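Muren 135 Expedition Pulk

Coria Snow Travel Equipment
Page revised Sep 8, 2019

Price: $1497 CAD, complete with shafts, harness and cover
Availability: built to order, next production run in October

Overview

The Muren 135 is a rigid-hull hauling sled for ski and snowshoe travel on glaciers, icefields and winter lake routes. It is sized for one person on a self-supported trip, or for two people who share group equipment and each carry a small pack. The hull is 135 cm long. Packed volume with the cover closed is 289 litres.

The Muren is the shorter of our two hulls. It turns more readily than the Flustside on sidehills and among trees, and it fits across the rear seat of most ski-equipped light aircraft. It carries less, and it does not bridge small sastrugi as well as the longer sled. Parties crossing open icecap for several weeks should read the Flustside page before ordering.

Hull

The hull is vacuum-formed from a single sheet of high-density polyethylene. Polyethylene is heavier than a composite layup of the same stiffness, but it stays tough in deep cold and tolerates being dragged over moraine, bare ice and gravel landing strips. Scratches in the base are normal and do not affect strength. Deep gouges that run across the direction of travel will add drag and can be planed down with a cabinet scraper.

Two moulded runners extend along the base from just behind the nose to the stern. They are deep enough to hold a line on wind crust and shallow enough that the sled can still be pulled sideways by hand at a campsite. Replaceable runner strips are available for users who spend most of their time on bare glacier ice. In soft snow the strips offer no advantage and should be left off.

The bow has a long, low rise. A steeper bow sheds powder a little better, but it also catches the wind and pushes the centre of gravity back when the load shifts. The stern is upswept so that the sled can be reversed out of a trench or off a snow bridge approach without digging in.

Shafts and harness

The shafts are aluminum tube, each in two sections joined by a sleeve and a spring button. They attach to the hull through nylon-bushed brackets and to the harness through locking clips. Shafts can be set parallel or crossed. Crossed shafts give quicker steering and let the sled follow the skier's tracks through a kick turn. Parallel shafts are steadier on long traverses and are easier on the hips when the sled is heavy.

The harness is a padded waist belt with removable shoulder straps. The belt carries the pulling load and the shoulder straps only keep the belt from sliding down. It is not a climbing harness and must not be used as one. There is room beneath it for a low-profile climbing harness, which should be put on first, with the tie-in point left clear.

Rope hauling

A pair of reinforced grommets at the bow accepts a rope trace in place of the shafts. Rope traces weigh less and pack smaller. On flat ground many travellers prefer them. They give no braking, and on any descent the sled will overrun the person pulling it. We recommend shafts for all glaciated terrain with a slope, and for any route where the party travels roped.

Rear attachment

The stern bar is bolted through the hull with a backing plate. It is intended for a tail rope held by a second person on descents and for connecting the sled to the climbing rope in crevassed terrain. The sled should be tied to the rope behind the person hauling it so that it cannot fall on top of them. The method used depends on party size, rope length and snow conditions, and it should be practised with an experienced guide before the trip. Instructions supplied with the sled cover the hardware only.

Cover

The cover is coated nylon pack cloth, riveted along the gunwale under a flexible strip. A full-length zip opens from either end. Zip pulls are large enough to be worked with mitts. A storm flap folds over the zip and is held by hook-and-loop tabs, which clog with rime in wet coastal snow and should be brushed out at each stop. Four compression straps pass over the cover and through ladder buckles.

The seams are not taped. The cover keeps out blown snow and short rain. It will not keep the load dry in prolonged rain or in a slush-filled lead, and down clothing and sleeping bags should go in separate waterproof sacks.

Standard colour is rust orange. The colour was chosen for visibility in flat light. Dark grey is available on request at the same price. 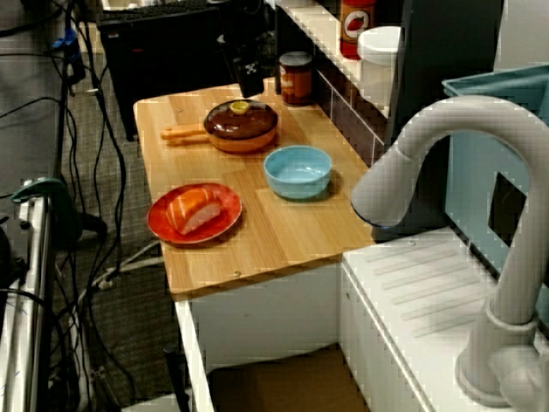
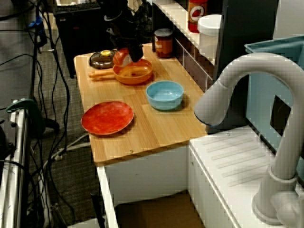

Play kitchen with light wooden countertop and a lidded pot with a yellow knob.

Packing

Load weight should be centred slightly behind the middle of the hull. A nose-heavy sled dives in soft snow and wanders on crust. Fuel is carried at the stern, outside any food bags, in its own sealed sack. Dense food sits on the floor over the runners. Tent, mats and clothing go above it. Items needed during the day – shovel, parka, thermos, lunch – go at the front under the first section of zip so that the rest of the load stays closed.

Tighten the straps again after the first hour. Soft loads settle, and a loose load is the most common cause of rollover on a sidehill. If the sled still rolls, lower the load before trying any change to the shafts.

Recommended load

The Muren performs best when the load sits at or just above the gunwale. It can be stacked higher on flat ground, and the straps are long enough to allow it. Steering becomes noticeably slower with a stacked load, and the brackets wear faster. The warranty does not cover brackets damaged by towing behind a snowmobile, whatever the load. For mechanized towing, ask about the Stetsiuk hitch, a rigid steel drawbar made for the Flustside hull only.

Field testing

The current bracket was developed after two seasons of use on outlet glaciers and valley ice in the Coast Mountains and the Rockies. Rin Sakai hauled the prototype on spring ski traverses with repeated freeze and thaw, conditions in which the earlier bracket tended to ice up and bind. The present version has a wider gap around the bushing and can be cleared with a ski pole tip.

Arash Rahimi tested the harness and shaft clips on frozen lakes and river ice, mostly in low temperatures and strong wind. The first clip could not be opened reliably in heavy mitts and was dropped. The clip now supplied is larger and slightly heavier. His notes also led to the longer belt tail, which can be tightened over a parka.

Neither tester recommended the rope trace for descending.

What is supplied

Hull with cover fitted
Shaft set, left and right
Waist harness with removable shoulder straps
Stern bar with bolts and backing plate
Compression straps
Spare spring buttons and one spare bushing set
Printed assembly sheet

Sold separately

Runner strips
Rope trace
Second harness for tandem hauling
Replacement cover
Storage bag for shafts

Assembly

The hull arrives with the cover already riveted. The brackets and stern bar are installed by the owner with two wrenches. Bolts should be snug and then checked after the first day of use. Do not overtighten the bracket bolts. The bushing must be able to turn, and a crushed bushing will squeak, wear unevenly and eventually crack.

Try the complete system on local snow before leaving for a remote area. Shaft length is fixed, and the correct belt position varies from one person to the next.

Care and storage

Remove the shafts and let the cover dry fully before storage. Store the hull flat or on its side, unloaded and out of direct sun. Polyethylene will take a set if it is left hanging from a single point or wedged under other equipment through a warm summer. A hull that has warped slightly can often be flattened by leaving it on a level floor with a light weight inside.

Do not use ski wax solvents on the hull. Base wax may be applied but wears off quickly and makes little difference outside of very cold snow. Aluminum shaft sections should be rinsed with fresh water after sea ice travel, and the spring buttons given a drop of light oil.

Repairs

Small punctures can be closed with polyethylene rod and a hot iron. Glues and epoxies do not bond well to the material. In the field, a long crack can be drilled at each end to stop it spreading and then stitched with wire. Cover repairs are made with ordinary nylon patches and a sewing awl.

Coria repairs its own sleds at the workshop and charges for parts and labour. Please clean the hull before shipping it to us.

Shipping

The sled ships in a single oversize carton with the shafts packed inside the hull. Delivery to remote addresses may be by freight depot only. Airlines treat the boxed sled as oversize baggage, and policies differ between carriers and aircraft types. Confirm the carton size with your carrier before booking, and with the charter operator if a ski plane is involved. Camp fuel and stoves that have held fuel must travel under the carrier's own rules.

Related equipment: Flustside expedition pulk, Stetsiuk hitch, runner strips, rope trace.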